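Apr 10, 2026
Bench notes, Trandbridge shop. Humidity 47 per cent, heating off.
Continuing from the sycamore blanks. Brenda Aravena has the bandsaw until lunch, so I did the finish boards first. 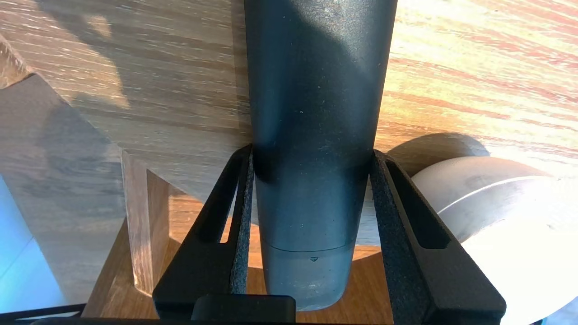
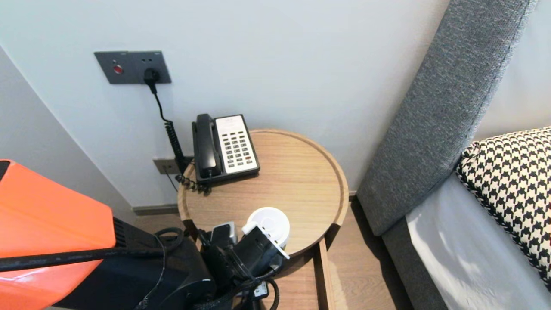
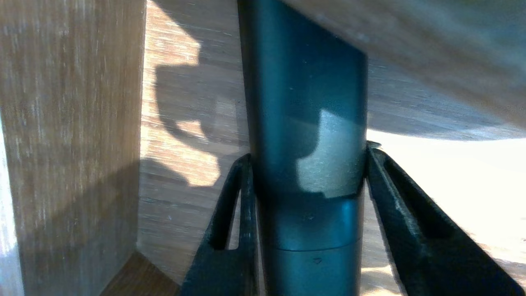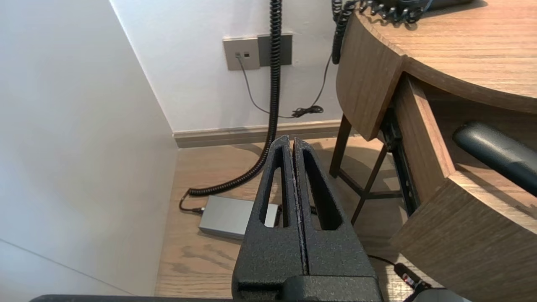

Oil tests on the four sycamore boards from the Wukulside batch. Board A had one coat of Hunitik, wiped off after ten minutes. Board B had the same with a second coat the next morning. C was shellac under wax, D was left bare as a check. A still feels dry at the end grain and took a ring from a wet mug within the hour. B held the mug off until the afternoon, with a faint mark which came out with a bit of wire wool. C looks best but goes cloudy where the mug stood, as I thought it might. The raised rim is where I expect trouble. A round table like the one by the bed with the black telephone on it has that rim standing up all the way along the edge, and on ours the oil sits in the inside corner and goes tacky. On the trial top I went over the corner with a rag on a blunt stick two times and it was still sticky the next day. I will try thinning the first coat for the corner only, and leave the flat as it is.

Top number 713 is turned to 457 mm and is on the rack, face down on battens. It has moved a little across the grain. I checked it with the long straight edge and could get a thin feeler under the middle. Not enough to do anything about yet. Jerome Malabanan thinks it wants another fortnight and he is probably right. I have pencilled the gap on the underside so we can compare.

Rim tool: the small round-nosed scraper chattered on the last pass. Reground it, took the burr off with the slip stone, no chatter after that. Keep the rest close in and slow the lathe down for the inside wall. The old Dalisay scraper has a longer handle but the edge goes off too quickly in sycamore.

To do:
Thin the first coat and try it on the offcut rim.
Second mug test on B, hot this time.
Check the gap on 713 again before anyone sands it.
Ask Jerome if the legs for the May order are ash or oak, the drawing says both.
We are down to 2 tins of wax.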